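The week I packed for everything

I have been a dreadful packer all my life. My mother used to say I packed like someone fleeing a flood, and she wasn't far off. When I went to Trutdale for a long weekend in my twenties I took four jumpers, a hot water bottle and a full-size bottle of shampoo, and I still had to borrow socks.

So when my friend Milagros Medina rang to ask if I fancied seven days on the sleeper trains, with one small bag each and no checking anything in, I laughed out loud. Then I said yes, obviously, because it was Milagros and because I'd been sitting at the same kitchen table since Easter and would have agreed to a week in a shed.

She sent me a list. I hate lists! But this one was short and rather bossy, and I ended up sticking it to the fridge. Two tops to wear and one to sleep in. One pair of shoes, on your feet. A scarf that can be a blanket, a pillow or a curtain (it was all three by the second night). And then, underlined twice, the words "WASH BAG: BE STRICT".

The wash bag is where I always come unstuck. I can live without a second pair of trousers, but the thought of being on a train at two in the morning without the right cream makes me feel quite faint. I laid everything out on the bed and it looked like a chemist's stockroom. Out went the hair mask and the foot file. Out went three lip balms, though I kept the fourth. What was left was the dull stuff, the things you'd actually miss by breakfast: toothbrush, mouthwash, flannel, something to wipe down a sticky fold-out table.
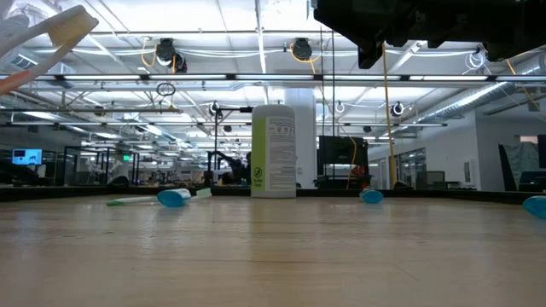
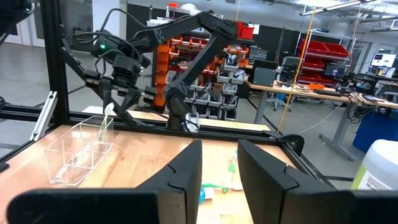
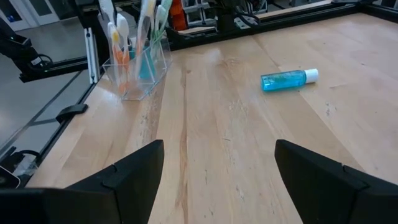
Toothbrushes, and a little bottle of something turquoise.

We left on Tue 1 September, at an hour I don't normally recognise, and the bag weighed so little that I kept turning round to check I hadn't left it on the platform. Milagros, who has done this sort of thing for years, had one even smaller than mine. She swung it on to the rack with one hand and went to find tea while I was still working out which way up my ticket went.

Our first night was the run down to Brero. If you've never slept on a train, the first thing to know is that you mostly don't. You doze, you wake up in a station with a name you can't read, somebody drags a suitcase past your head, and off you go again. I loved it. I lay on the top bunk with my scarf over my eyes and listened to the man below, a retired maths teacher called Mutua Mollel, explaining to Milagros how to cook beans properly. You start the night before and you don't salt them until the end. She disagreed about the salt. They were still at it when I nodded off.

Washing was an adventure of its own. There was one basin at the end of the carriage for all of us, and it had a tap you had to hold down with your elbow. By the third morning I had it down to six minutes, including teeth, and I was so proud that I told the guard. He was very polite about it.

Halfway through the week we had a whole day in Flerkutura, waiting for a connection, and this is where the small bag really came into its own. On any other holiday we'd have been stuck guarding the luggage in a station café. Instead we walked right up through the old town to the market, ate fried dough with plum jam, got lost, and ended up in the back room of a repair shop belonging to Ulises Echeverría. He mends umbrellas. He had 78 of them hanging from the ceiling, all waiting for their owners, and he told us the oldest had been there for eleven years. He won't throw it out. The woman said she'd be back, so it stays.

I bought one, of course. It was raining and he had a green one for sale with a wooden handle shaped like a duck, and Milagros gave me such a look. It didn't fit in the bag, or on the rack, and I carried it under my arm all the way home and poked a great many people with it.

We added up the distance on the last evening, on the back of a paper napkin, and it came to 3,172 kilometres. My hair was flat and both my tops smelt of other people's coffee. I hadn't once thought about the foot file, though I did miss my own pillow badly, and I'd have given a lot for a third pair of socks.

Milagros already wants to do it again next spring, further east this time. I've told her I'll come if I can bring the umbrella. She's thinking about it.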